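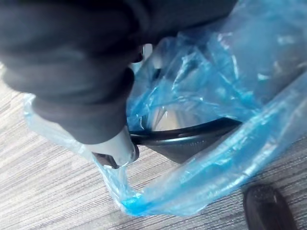 Visit to the Korkidum stockroom: how a four-store retailer keeps its counts straight

Filed under: Retail & Inventory
4 min read

Korkidum sells kitchen goods and small housewares from four stores, and all of them draw on one stockroom in Morris. The company opened it to other shop owners on February 18, 2025, and I went along with six people from our own buying group. We are still on spreadsheets and wanted to see what a shared product list looks like in daily use.

Honeylyn Javier, the inventory manager, met us at the loading door and started with the receiving desk. Every delivery is checked against the purchase order before it goes on a shelf. The clerk scans one unit, types the quantity, and the software shows the difference if there is one. Short deliveries stay open on the order until the supplier sends the rest or issues a credit. In the old system the clerk closed the order either way and wrote a note on paper, and those notes went missing.

The stockroom holds around 4,000 product codes. Javier said the number was higher before last November, when they went through the list and merged duplicates. The usual cause was a store manager who couldn't find an item at the register and made a new one. A set of mixing bowls had three codes with three different prices. Store managers can now ask for a new code but can't create one, and requests are answered the same day.

Shelf locations follow a simple pattern of aisle, bay and level. Fast sellers are at waist height near the packing tables, and seasonal stock is at the back. I asked how often things get moved and the answer was twice a year, with a few exceptions in the run-up to the holidays.

Counting was the part I most wanted to see. Korkidum no longer closes for a full count. Two clerks count one bay each morning before orders are released, using handhelds that hide the expected quantity. If the count is off, a second person repeats it before anything is adjusted. Each adjustment needs a reason picked from a short list – damaged, wrong code, transfer error, unknown. "Unknown" was the biggest group for a long time. Transfer errors are now ahead of it, and most come from stores sending goods back without entering them first.

The stock software is Randari, with a separate add-on called Plerkis for transfers between stores. The two update each other every 15 minutes, so a busy item can be sold in one store while it is still promised to another. Javier keeps a small buffer on the best sellers to get around this. She would prefer one system but doesn't plan to switch this year.

We finished in the break room with coffee and a printout of the reorder report. It is sorted by supplier, with the minimum order value next to each name, and the buyer goes through it by hand before sending anything. Parking is on the street side only, and the loading door has no bell, so call ahead if you go.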